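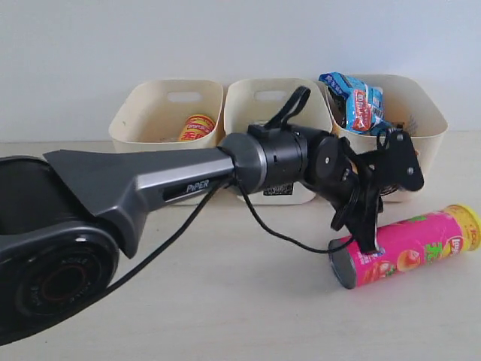 4. Adding a Series to Your Trunda Catalog

This section explains how to put the books of one series together, in the correct reading order, and how to attach your reviews to them. It is written for Trunda version 2. If you still use the older version, the menu names are different and you should update first.

Before you begin

You need an account with the Editor role. Readers with the Guest role can see a series page but they cannot change it. You should also have at least 2 books of the series already in your catalog. A series with only one book can be saved, but it stays hidden until the second one is added.

4.1 Create the series

1. Open Catalog and choose Series, then New Series.
2. Type the name of the series as it is printed on the cover of the first book. Do not write the name of the author in this field.
3. In the field Main Character, enter the detective, captain or other person who appears in all the books. Leave it empty if the character changes from book to book.
4. Choose a genre. You may choose a second genre, for example Mystery and Historical. A third is not possible.
5. Press Save. The new series gets a number, which you see in the top right corner of the page.

Note: The series name can be changed later, but the number cannot. Please write the number in your message when you ask for help.

4.2 Add the books

1. On the series page, press Add Books. A list of all the books in your catalog by the same author is shown.
2. Mark the books that belong to the series and press Continue.
3. Drag the books into the order in which they should be read. When you drag, hold the small gray square at the left side of the title and not the title itself.
4. For each book, choose the type: Novel, Novella, Short Story or Collection.
5. Press Save Order.

Many series have a short story which takes place before the first novel, but was published years after it. Trunda can keep two orders for the same series, Published and Story Time. To use both, press Add Second Order and repeat steps 3 to 5. Visitors of your page will see the published order first, and they can switch to the other one.

Caution: If you press Reset Order, both orders are deleted. There is no way to bring them back.

4.3 Attach your reviews

1. Open a book from the series page and choose Reviews.
2. Press Attach and select the review. If you have written it in another program, choose Paste Text.
3. Mark the sentences that tell important parts of the plot and press Spoiler. These sentences will be covered with a gray bar until the reader clicks on them.
4. Give your rating, or choose No Rating.
5. Press Publish, or press Keep as Draft if you want to read it one more time.

A short summary is taken from the beginning of your review and is shown on the series page. Spoiler marks do not work in the summary. For this reason we recommend that the first paragraph says nothing about who is guilty, who dies, or who gets married - this last one is forgotten very often with romance series.

4.4 Import a long series

To add a long series by hand takes much time. Our test editor Eglė Kuusk entered the Rurnholm mysteries this way, all 81 titles, and after that she asked us to build the import. You can use it as follows.

1. Prepare a file with one book per line: title, year, type, position. Separate them with semicolons.
2. Open Series, then Import, and select the file.
3. Look through the preview. Lines with a mistake are shown in red and will not be imported.
4. Correct the red lines directly in the preview, or skip them.
5. Press Import and keep the window open until the word Finished appears.

Note: One file may contain up to 1,381 lines. A longer file must be divided.

Note: If a title has a semicolon in it, put the whole title in quotation marks.

4.5 If something is wrong

The same book appears two times: You probably have two editions of it. Open one of them, choose Editions, and press Join.

The series page is empty for visitors: Check that the setting Visible is on, and that two or more books are saved.

The author is missing from the list: The name may be spelled differently in some books. See section 6, Authors and Pen Names.

Text of this section: Lakshmi Mathew. Last changed 11 September 2020.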